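HT2 Domestic Services and Interiors
Handout 9: Worktops, Splashbacks and Small Power in Kitchens
Module tutor: Lai-ching Hsieh. Practical sessions: Győző Sárközi.

Read before the March practical. Students who missed Handout 8 (drainage falls and traps) should collect it from the Kemdale building first.

9.1 Worktop materials

Worktops are grouped by how they respond to heat, acid and point load.

Natural marble is a metamorphic rock made mainly of calcite. It is etched by weak acids such as lemon juice and vinegar. Etching is a change in the surface itself and cannot be wiped away; a stain is foreign matter held in the pores. Sealers slow staining but give little protection against etching.

Granite is harder and contains little or no calcite. Porosity varies widely between stones sold under the same trade name, so the water drop test is done on the slab supplied and never on a showroom sample.

Engineered quartz is crushed stone bound in resin. The resin sets the heat limit. Sudden local heating may crack the slab or discolour the binder, and trivets are required in the care notes of most suppliers.

Laminate is paper and resin pressed onto a board core. The face resists most kitchen liquids. Failure nearly always starts at a joint or at the sink cut-out, where water reaches the core and the board swells.

Marble patterns are available in all four groups. A pattern is not evidence of a material. In a survey, record "marble pattern" until the edge or underside has been checked.

9.2 Splashbacks

A splashback protects the wall from water, grease and steam. Points to specify:

Substrate. Plasterboard behind a sink should be moisture resistant. Skimmed plaster has a limited load capacity and must be checked before stone mosaic is chosen.

Joint width. Mosaic has far more joint per square metre than large format tile, so grout choice matters more. Epoxy grout resists grease but has a short working time. Cement grout is easier to lay and should be sealed if the tile supplier asks for it.

Movement joint. The line between worktop and tile is filled with flexible sealant, never grout. The two surfaces move at different rates. This was the commonest fault in the coursework surveys marked by Su-chen Fu.

Colour. Mixed tones hide small splashes and uneven grout. Plain white does neither.

9.3 Small appliances

Allow for the space an appliance needs in use as well as the space it covers. Ventilation gaps are taken from the maker's instructions. Leads should not cross a sink or hob, and a socket should be reachable without leaning over a hot surface. Cloths and paper are kept off heating appliances when these are switched on.

Worked example. A toaster oven is rated at 2 kW and used for 9 minutes.
Energy = 2 x (9 / 60) = 0.3 kWh

Rating plates give the maximum input. A thermostat cycles the element, so measured energy over a long period is usually lower than the figure calculated this way.

9.4 Exercise

Draw a worktop plan at 1:20 for the Plovivis flat. Mark all sockets, the movement joint and the clear preparation area. State the substrate assumed. Maximum 200 words of notes. Hand in to Muthoni Kinyua.

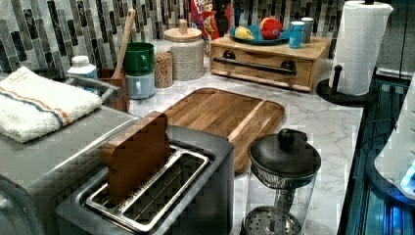
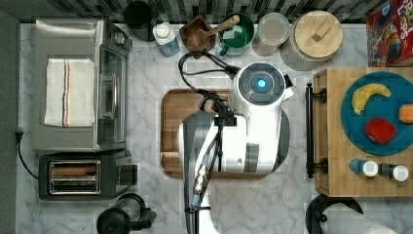
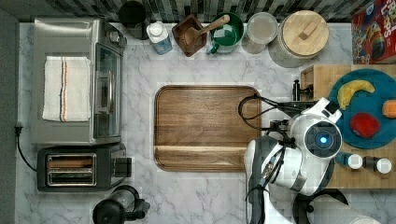 Fig. 9.1 Marble-patterned worktop with small appliances (three views).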